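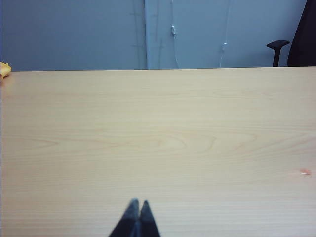 Pale tabletop, wood grain running lengthwise.

29 August 2018

Newsletter day. Spent the morning on the Tiltora mailing and I still can't decide if the subject line is too cute. Gerasimos Sfakianakis likes it, but he likes every subject line with a question mark in it!

Sent version A to 300 people on the Humphreys list and kept the other 539 for tomorrow, once I've seen what gets opened. Two links in the draft went to the old Plorkonby page – fixed both, then found the footer still had last November's event in it. Fixed that too (must stop copying old issues).

Lovix scheduled the blog post for 2 instead of 12, so it went out in the middle of the night with no picture and half a headline. Three comments already, all from people who run blogs themselves – I'm leaving it up.

Would like to try a plain text mailing next time, just a short note from me with one link and no banner. Gerasimos thinks people will take it for spam. We'll split the list and see.

To do: ask Lovix about the time zone setting, shorten the sign-up form.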